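Grout haze on kitchen floor, 3 weeks old, what now

tilly_mops
So we had the kitchen tiled in December and the guy left a white film over everything. Mopped it maybe 6 times. Looks fine wet, dries cloudy again. Porcelain, matte. What do I buy?

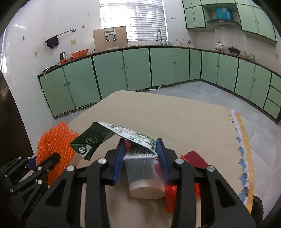 Rekha Bangera
Is it definitely haze and not soap film? Two different problems. If you mopped with dish soap or one of those shiny floor things you may have put a layer on top of the haze. Try plain hot water on one tile, dry it with a towel right away, see if the towel drags.

tilly_mops
Used dish soap the first two times, yeah. Then Fodico floor stuff. Towel does kinda drag now that you say it

grumpyhal
Vinegar. Half and half with warm water, wipe, rinse. Done. Costs a dollar.

Rekha Bangera
Hal please don't. Not on new grout. Vinegar eats cement grout, slowly but it does, and hers is three weeks old. Also does nothing much for epoxy grout. Tilly do you know which kind it is?

grumpyhal
Been using vinegar on my kitchen floor since we moved in and the grout is still there. People act like its battery acid

sponge_county
Hal your grout is probably sealed. Hers might not be. Big difference.

I ruined a bathroom floor this way, went sandy along the edges, had to have it all raked out and redone. Not saying it'll happen every time. Just wouldn't start there.

tilly_mops
No idea what kind. Bag is in the garage somewhere, says Kurup on it and then a lot of small print. Will look tonight

nolan_2brooms
Kurup bag = you mix it with water = cement. Pretty sure anyway. Epoxy mostly comes in tubs, two or three parts.

First get the soap off. Then sulfamic acid cleaner, the crystals, mix it WEAKER than the package says. Wet the floor first so the grout is already full of water and doesnt drink up the acid. Small area, white nylon pad, few minutes, rinse twice. Change the bucket water way more than you think.

sponge_county
Second the bucket thing. Most of my haze was me moving dirty water around

Rekha Bangera
Agree with Nolan on pre-wetting. Would still try a dry microfiber and some elbow first, in a corner. Sometimes haze on matte porcelain buffs right off. Free and can't hurt anything. And gloves and a window open if you go the acid route, never with bleach anywhere near it.

grumpyhal
So acid is bad but crystals of acid are good. ok

nolan_2brooms
Hal yes, it's an acid too, never said it wasn't. Diluted, on a wetted floor, rinsed off in minutes. You told her half vinegar, no pre-wet, and knowing you, every weekend

grumpyhal
Every other weekend

pam in the pantry
Can I ask a side question, has anyone used the Grarier steam mop on new tile? My sister swears by hers but my installer said leave steam alone until the grout is sealed. Ours is older, house is 1790 and the floor under the tile moves like a boat, so cracks already

Rekha Bangera
Pam I'd listen to the installer. And if it's cracking from movement, no cleaner fixes that. Maybe start your own thread, you'll get more answers.

tilly_mops
Found the bag!! Cement, "wait 10 days before cleaning with acid cleaners" so I'm past that. Did the dry cloth on a corner by the stove and it got maybe a little better? Hard to tell at night with the overhead light

sponge_county
Flashlight flat on the floor. Shows everything. You'll hate it

tilly_mops
ok I hate it

tilly_mops
Update. Got soap off, hot water and towels, took forever. Then the crystals from Brulodport, half strength, did the strip along the sink. Rinsed twice. Dry this morning and that strip is a different color from the rest of the floor, like actual dark gray. Paid for dark gray so good. Knees are shot tho. Rest of it after work, one section at a time. Do I seal the grout right after or wait?

nolan_2brooms
Wait till its bone dry, couple days at least. Check the sealer label too, they vary

grumpyhal
Would of been done by now with the vinegar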